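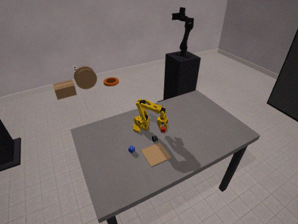

The yellow arm with the red cube in its gripper, in the simulated cell.

I'm going to say something that will annoy the people I work with: most of us set up our arms way too fast, and we look after them even worse. I've been keeping a simulated cell going for Ernasham for a while now (one small yellow arm on a gray table, a tan square, a few little cubes) and I've come around to the view that the boring part is the job. The zero positions, the finger gap, the base pose. All of it!

Jui-lin Chow and I have argued about this plenty. She'd say that in simulation nothing wears out, so you set the thing up once and leave it be. And sure, no screw ever backs out of a virtual bracket. But people touch the files. Somebody nudges the wrist offset to make one grasp look nicer, somebody else changes the friction on the fingertips, and a month later you've got an arm that nobody set up on purpose.
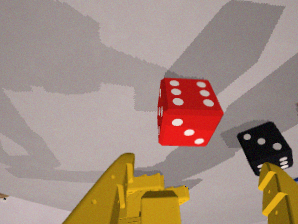
My own habit is to go to the fingers first. If the gap is off, or one finger closes a hair ahead of the other, you can retune the shoulder and elbow all day long and you're wasting your time. I learned this the dumb way, with 500 test grasps and 62 drops, and I spent most of a week blaming the elbow. It was one number in the gripper file. One!

So now I write every change down in a plain text file, right next to the model, with my name on it. Fidel Yáñez thinks that's old-fashioned. Fidel has also asked me twice which version he was running. 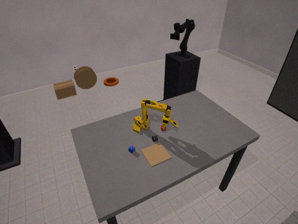
Tonalville, 30th September

The other thing I'd fight for is a fixed check that stays dull. Same table, same cubes, same start pose, before anyone gets to try anything clever. I know it's tempting to shuffle everything around from day one, and you should do that eventually, but a setup check and a stress test are different animals and I want the dull one first.

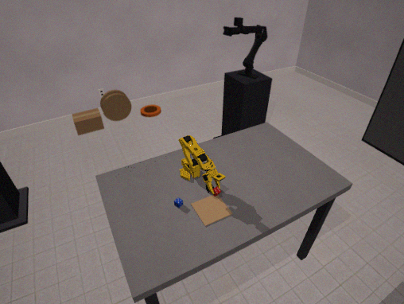
And please, run it again after every update, even the ones that swear they only touched the lighting. My old Asus laptop gets through the short version while I make coffee, so I'm not buying the excuse that there's no time. The long version is 1000 grasps and I save that for overnight. We've got a new gripper model coming in October, and Jui-lin wants to drop it straight in. I've told her she can have it once the old one has a clean log.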